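搬家二十年，她把别人的日子装进箱子

约在二月的一个上午见面，彭师傅迟到了十来分钟，进门先道歉，说是楼下遇到老客户，拉着她讲了半天阳台上的花要怎么运。她坐下来喝了两口茶，话匣子就打开了，一直讲到我录音笔快没电。

彭师傅做的是搬家前的整理打包，早年跟着车队跑，后来腰不行了，就专门进屋装箱。“开始人家都笑，说装箱谁不会啊，还要花钱请人。”她把袖子往上捋了捋，“你让他自己装一次厨房试试，装到第三天他就给我打电话了。”

她接过最大的一单是一对退休教师，光书就有2,218本。老先生坚持按书架原来的顺序装，每一本都编了号，写在一个旧练习簿上。“他站在旁边念，我在这边放，念到一半他就翻开看起来了，看得入神，我也不好催他。”那次一共用了62个箱子，全是小号的。她说书这种东西最怕贪大，箱子一大，底下的人抬不动，到了新家腰闪了，还要怪箱子不结实。

说到纸箱，她有一肚子的讲究。箱底的胶带要贴成“工”字，中缝一道，两头各一道；碗碟竖着放，不要摞；毛巾、围巾、冬天的袜子都拿来塞缝，省得再买气泡膜。写字要写在侧面，写在盖子上，一摞起来就什么也看不到了。“还有，别光写‘杂物’两个字。我见过人家十几箱都写杂物，到了新房子连烧水壶都找不着，一家人晚上喝凉的。”

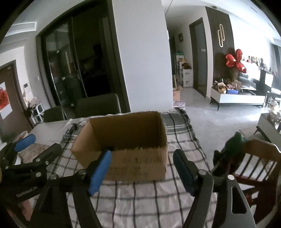

敞口纸箱

旧纸箱她也收，超市的、水果店的、网购拆下来的，只要四个角没软，都可以再用。敞着口的箱子她留到最后一天，专门放牙刷、充电器、拖鞋和小孩当晚要抱着睡的那只玩具，跟人一起走，不上车。

我问她，进过那么多人家，有没有哪一户印象特别深。她想了好一会儿，说是前几年八月，天热得不得了，有个姑娘替过世的外婆收拾老房子。“衣柜里一叠一叠的，都是没拆过的新床单，外婆舍不得用。那姑娘坐在地上哭，我就陪她坐着，那天下午我们一共就装了两箱。”后来姑娘给了她一条，浅蓝色的，她铺在自己床上，洗得都起毛了，还在用。

也不是每一单都这么伤感。有位先生攒了大概200个打火机，要求一个一个用纸包好，彭师傅跟他讲，里头有气的不能上车，两个人为这个争了一个中午，最后他自己分了好几趟送人，送得还挺高兴，回来跟她讲哪个给了谁。

现在她带着两个徒弟，都是同乡的媳妇。她教她们的头一件事是进门先问主人，哪些东西不许碰。“有的人抽屉里放着信，有的人放着药，你一声不响替人收了，他心里是不舒服的。你问一句，他就放心了，后面什么都好说。”

临走的时候她问我家里最近搬不搬，我说不搬。她说不搬也可以理一理嘛，把柜子顶上那些先拿下来看看，多半是三年没动过的。说着又站在门口教了我一遍怎么叠纸箱的盖子，不用胶带也能扣住，四片互相压着，最后一片从底下塞进去。我回家试了两回，第二回才扣上。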